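From: Carmela Zanetti
To: gripper-users list
Date: Wednesday, March 27, 2019
Subject: Re: finger pads for glazed dishes

Amedeo D'Amico wrote:
> We have the Leone pads and the Ulia pads on the same
> hand-held body. On cups I see no difference. Has anyone
> compared them on a bowl with a thin rim? And do you
> grip from the side or from above?

Dear Amedeo,

I grip from the side, one gripper in each hand, and I start with the jaws at the rim before closing. The left one goes to the tray.
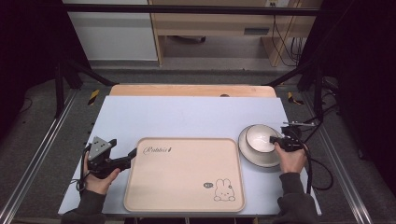

Starting position, right jaws at the edge of the bowl.

We made 182 trials with the Leone pads and 107 with the Ulia pads, so please do not compare the totals directly. With Leone the bowl turned a little in the fingers when I lifted fast. With Ulia it turned less, but the pad is thicker and it is harder to get under the rim of the tray - for me this is the bigger problem.

Please check also what your gripper camera sees. If the fingers come too far into the view, you lose the edge of the tray just when you need it. Ours is acceptable now:
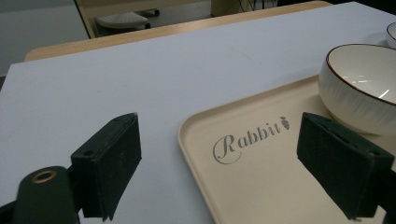

View from the gripper camera, fingers open, tray and bowl on the right.

I did not try gripping from above. Did you change the closing force between the two pads, or keep it the same?

Best regards,
Carmela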